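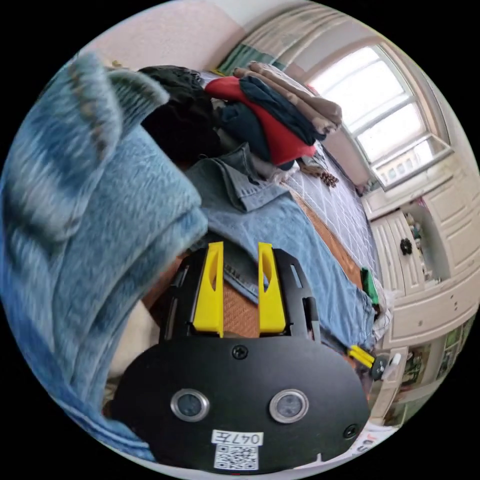 Session 6 is on parts lifing, the dullest subject in club racing and the one that decides most of the championships I have watched from behind a pit wall. A lifed part is one you throw away on schedule, while it still looks perfectly good. Your driver will object to this. So will whoever is paying. To throw a thing away on schedule you have to know which thing it is, and that means every part that can be unbolted gets an identity before it leaves the bench. A white label with 047 printed on it and a QR code directly underneath is all the identity a part needs, provided somebody scans it. The label goes on a flat face. The record goes in the parts book the same day, by the person who fitted the part, in writing the rest of us can read.

What goes in the book

Part number, serial, date fitted, car, corner, hours at fitting, hours at removal, reason for removal. "Reason for removal" is a real column. "Broke" is a poor entry. "Cracked at lower bolt hole, found on Saturday strip" is a good one. I have seen "Dave" and I still don't know what it meant.

Log hours, and log them by session type. A practice hour and a race hour do different things to a wheel bearing, and a wet race hour does very little to anything except morale. For the Zetwood cars we use a simple multiplier:

Practice and test: 1.0
Qualifying: 1.2
Race: 1.3
Behind the safety car: 0.5 (yes, people argue about this one)

Multiply, add to the running total, initial it. If your total has gone down since last weekend, start again.

Worked case: front hub, left, Brornach round

The hub is lifed at 40 weighted hours. It arrives at the track with 30 on it. The weekend plan is two hours of practice, half an hour of qualifying and two races of one hour each.

Practice: 2 x 1.0 = 2.0
Qualifying: 0.5 x 1.2 = 0.6
Races: 2 x 1.3 = 2.6
Total for the weekend: 5.2
Running total: 35.2

It lives. It also goes home with 4.8 hours left, and the next round at Clukside is the long one. Work out the Clukside weekend from the timetable at the back of your pack and tell me on which day the hub comes off. If your answer is "after the race," reread the first paragraph.

The money argument

A full set of hubs, uprights and wheel bearings for one of these cars came to $2899 on the last invoice I signed. Owners hear that number and discover a sudden interest in engineering. They will ask whether 40 hours is a real limit or a nervous one. You may tell them it is a nervous one. The manufacturer was nervous when they wrote it, I am nervous when I read it, and the scrutineer at Ponce is the most nervous man I have ever met.

What you may not do is extend a life in the paddock. Extensions are made at the shop, after crack testing, and signed by the chief mechanic. On our team that is Abundio Ochoa, and his signature looks like a seismograph reading, so forgeries are easy to spot. They are too neat.

Left and right

Mark the side on the part as well as in the book. Our uprights are handed and will not go on the wrong way round. Our hubs are not handed and will go on either way without complaint, carrying their history with them. A hub that has spent its life on the outside of long right-hand corners has had a harder time than its twin. Swap them at half life if you like, but write the swap down under both serials. Four entries, two off and two on. Most of the mysteries in the parts book are a swap with three.

Spares

A spare with no paperwork counts as scrap. This includes the very nice one another team lends you on Saturday night. Thank them, use it only if they can show you its hours, and enter it in your own book under a temporary serial starting with L.

For next time

Finish the Clukside calculation, showing your working. Read the section of the Zetwood manual on fastener reuse, and bring one bolt you would refuse to fit again, bagged and tagged. Please do not take it from a car that is currently assembled. The workshop session starts at 4 and the door sticks, so push.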